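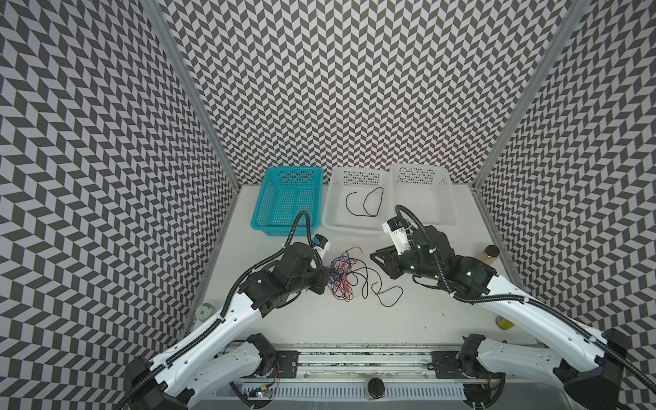

How many baskets do you need for sorting a drawer of old cables? Three is enough for most drawers: one for what you keep, one for what you haven't looked at, and one for what goes to recycling.

I started with a big box and a plan to do it all in an evening. That was in January and the box was still in the hall in the summer. What got it moving was tipping a few cables at a time into a plastic basket and leaving the rest where they were.

Baskets with holes in the sides are better than solid tubs for this. You can see what's in them from across the table, and the dust drops through. The downside is that thin wire pokes through the holes if you stuff it in, so lay it in loose loops. I use a teal one for keeping and white ones for the other two jobs. Mixed colours help when Valentina Saavedra comes round and wants to join in.

A white table is good too. Black wire shows up on it straight away, even the very thin stuff.

For anything I keep, I find the end first, work the loops out from there and tie it with a bit of string. Wire with no plug and no obvious use goes to recycling. I kept one old Votosov charger lead out of habit and have not needed it.

The box had 72 cables in it. I kept 19. The printer lead is still missing.

Next is the drawer under the phone, mostly batteries and keys.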